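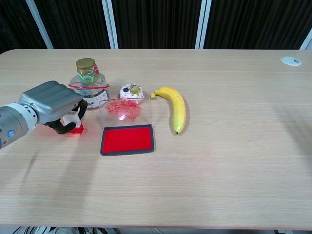 Subject: Re: Who's coming to the Westgate open day?

Nuwan Munasinghe wrote:
> I can't make it over to Westgate in May after all. Could somebody who
> goes write a few lines for the list? Mainly I'd like to know if the
> arm demo is worth the bus ride from Clurnstead, and if they let you
> get close.

Hi Nuwan, hi all,

Worth the bus ride, yes! I got there at 1:30 and meant to stay for one round, and ended up watching until they started packing up (sorry to the people I was supposed to meet at the coffee stand).

The part I liked best was the stamping table. The arm has a two-finger gripper with black curved fingers, and it holds a little white rectangular stamp and works from an ordinary red ink pad, the kind with a hinged clear lid. It left a red smudge right on the tabletop, which I found very cheering - my own desk looks like that. Also on the table: a banana, a couple of jars stacked one on the other, a small round thing like a cake ornament with a green leaf on top. I could have watched it all day.

The Dwivedi talk upstairs was good too, 13 of us in a tiny room, lots on grip force and soft objects. I took notes and can type them up if anyone wants them.

Getting there: take the 245 and get off at Atavier, then it's a 7 minute walk. And Nuwan, yes, you can get very close.

Are they doing another one in the fall? I'd go again.

Maren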